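When I moved to Lusiddale I knew very little about yeast. Now I think about it almost every evening, and my friend Nasrin Ranjbar says that I should write it down and leave her in peace.

The subject is why two cells with the same genes can behave in different ways. In our evening course at Brorside, Bernadette Mac Mathúna gave us the example of bakers' yeast and sugar. If you grow the cells on galactose, they switch on the genes for using it. Then you move them to glucose, and the genes are switched off. But when galactose comes back, these cells can react faster than cells which did not meet it before. People call this a kind of memory, although a cell has no brain to remember with.
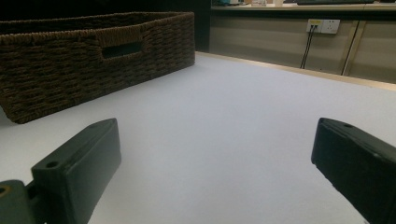 At the table, March 2023

I asked how long such a memory can stay. Bernadette answered that it passes through several divisions and then becomes weak. Part of the explanation is very simple: the proteins made the first time are still inside the cell, and each division shares them between mother and daughter. After 4 divisions, one cell has become sixteen, so every one of them has only a small part of the old stock. I calculated this on paper two times, because I did not believe how quickly it goes down.

Davoud Shojaei, who sat next to me, did not agree that we should use the word memory at all. He prefers "leftovers". 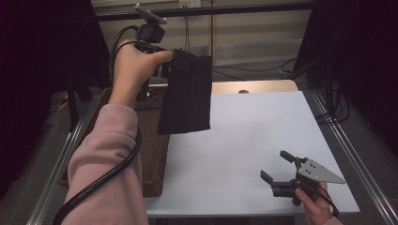 I like his word, but I am not sure it is enough. There is also the question of where the gene lies inside the nucleus. Some genes move to the edge of it when they are active, and they may stay there for a time after they are switched off. Whether this place helps them to start again, or is only a sign of something else, I could not understand from the two articles I have read. Paula Stoica promised to lend me her old textbook in June, and I will look there first.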